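How to compare two parallel grippers on a two-arm bench

Posted 9/11/18 by Flurina Pfister

These notes set out how we test one set of gripper fingers against another before we buy more of them. They assume you have two arms of the same model, a table between them and a controller that can run both. Our arms are driven by a Brudent controller. The steps should carry over to other makes, but menu names will differ.

Allow a full day. The setting up takes the morning and the runs take the rest.

What you need

Two arms, mounted so that both can reach the middle of the table
The two grippers or finger sets to be compared
Open containers of different heights
A handful of ordinary objects, some hard and some soft
A force gauge
A log sheet, on paper or otherwise

Step 1. Fit and zero the grippers

Fit one gripper to each arm and tighten the flange bolts in a cross pattern. Close the fingers fully with nothing between them and set that as zero. Open them fully, close them again and check that the reading comes back to zero. If it drifts, do it again after the gripper has been cycled for ten minutes.

Enter the finger length on the controller for each arm separately. Ilham Salem lost most of an afternoon in September to a tool length copied from the left arm to the right. Every grasp on one side was too high, and we blamed the fingers.

Step 2. Route the cables

Leave enough slack for the wrist to turn through its whole range in both directions. Move the wrist by hand, with the arm in free-drive, and watch the cable the whole way. A cable that is fine with the arm held high can still catch on the rim of a container when the wrist comes down. Tie it back at the forearm and not at the wrist.

Step 3. Lay out the containers

Put the containers side by side across the table, with the shallow one at one end. Deep bins test whether the fingers can get down past the walls. A shallow tray tests whether they can come in low. Mark the corners on the table with tape if the containers are going to be lifted out between runs.

Both arms should be able to reach the middle container. Run this check at slow speed, one arm at a time, with the other parked. 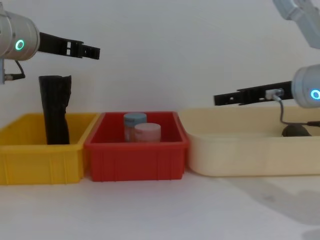
Choose objects that give the fingers different kinds of trouble. Round jars with screw lids are good because the fingers meet a curve and may slide round it. Put two close together in one bin, so that the gripper has to take one without knocking the other. Something tall and soft is useful as well. It will squash, and you will find out whether the gripper stops on position or on force.

Step 4. Set the force

Start low. Close the fingers on the gauge, note the value and raise the setting until the hardest object can be lifted without slipping. Then try the same setting on the softest one. If the setting marks or crushes it, you need two force settings, and both grippers must be tested with both.

Use the same closing speed throughout. The Llanos fingers we tried first looked better than the Lorkance pair until we saw that they had been closing at half the speed.

Step 5. Run the picks

We do 200 picks with each gripper, then swap the grippers between the arms and do 200 more with each. The swap matters. One arm nearly always has the better angle on some of the containers, and without it you are partly comparing arms.

For each pick write down:

Object and container
First-try lift, second-try lift or failure
Any slip while moving
Any contact with the container wall

Stop the run if a finger works loose. Tighten it, zero the gripper again and restart that block from the beginning.

Step 6. Read the results

Look at the containers one at a time before you look at the totals. In our last block of 200 the Lorkance fingers made 161 first-try lifts, but most of the failures were in one deep bin, where the finger tips touched the wall. A thinner tip would probably cure that. Failures spread evenly over all the containers point to force or friction instead, and a new pad may be enough.

Keep the raw sheets. We file ours under the job number, in this case 3502, together with the force settings and the controller version.

Notes on pads

Wipe the finger pads between blocks with a dry cloth. Solvent hardens some rubbers. The Zuremham pads come in two grades, and the softer grade wears quickly on lids with a ribbed edge, so check them at each swap and write down when they are changed.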